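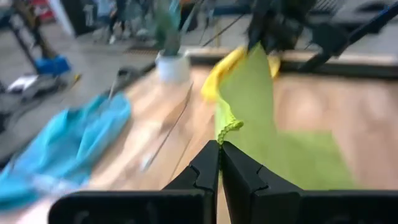

The question of whether a machine can be trusted with the household linen has occupied this blog for longer than its author intended. It was first raised in a letter from a reader, Fulgencio Sepúlveda, who manages the laundry of a small guest house in Aranda and who wished to know whether he should put off hiring until the machines were ready. My reply at the time was cautious, and it remains so. A cloth has no fixed shape. When two arms take hold of one, as with the green cloth drawn up from the table between two black grippers, the hem curls, the lower part spreads where it pleases, and the corner that must be found next may be anywhere in the folds. A person deals with this by feel and gives it no thought. A machine must work it out afresh each time.

It may be helpful to set out what is meant by folding in a working laundry. At the Dondenstead laundry, where I was employed for six years before taking up my present post, the term covered four separate duties: taking one item from a heap, finding its corners, making the folds in the agreed order, and placing the finished item square on the stack. New staff were taught these in reverse. They learned to stack first, then to fold, and were let loose on the heap only when their stacks stood straight. Most people required a fortnight.

The machines that laundries have bought for many years carry out the third duty very well. The sheet folder at Dondenstead, purchased second-hand and painted a most unpleasant cream, could fold a double sheet faster than any two of us. It did, however, require two members of staff to stand at the front and feed it by the corners. The difficult part of the work had been left with people, and the part that was merely tiring had been taken away. I do not complain of this. My shoulders were grateful.
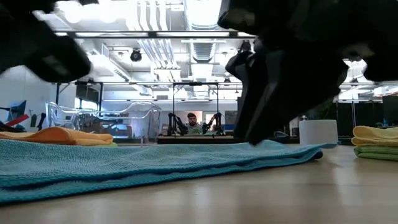 The newer approach uses a pair of general-purpose arms and ordinary cloths, with no rollers or clips, and it addresses the first and second duties directly. I regard this as the correct order in which to attack the problem. A machine that can take a single towel from a heap and find two of its corners would be of use to a laundry even if it never made a fold, as it could feed the equipment already installed.

My former colleague Aitana Arroyo takes a firmer view than mine. She now supervises the linen room at Breniritz, where the weekly total stands at more than 4,000 pieces, and she has proposed a simple standard by which any such machine should be judged. It should be given 60 hand towels, tipped from a bag in no order, and left alone. It should return them folded in thirds, facing the same way, in stacks of 6, and it should set aside any that are stained or torn. A trained member of her staff is expected to complete this in 24 minutes, including a drink of water. Miss Arroyo would allow the machine the whole of the night shift.

I consider this a fair standard, and a generous one as regards time. Speed is often raised as the chief objection to robot arms in the home, and I have never found it persuasive. A household that leaves its washing in a basket for three days is in no position to complain of a slow worker. The matter of setting aside damaged items is more serious. In a linen room the person who folds is also the person who inspects, and a good deal of wear is noticed by the fingers before it can be seen.

For the home, my advice is unchanged. Readers should not delay the purchase of a decent airing rack in the expectation of a mechanical helper. Flat, square items such as flannels and tea towels are likely to come first, and fitted sheets a long way behind. Socks I decline to predict.

Mr Sepúlveda, for his part, did not wait. He engaged a school leaver in July, and he reports that she was stacking neatly within the week and has already rearranged his shelves. I intend to return to the subject of sorting, and in particular to the separation of whites, when I have finished the overdue post on the Grirngate ironing press and its replacement cover.

Posted 8/8/21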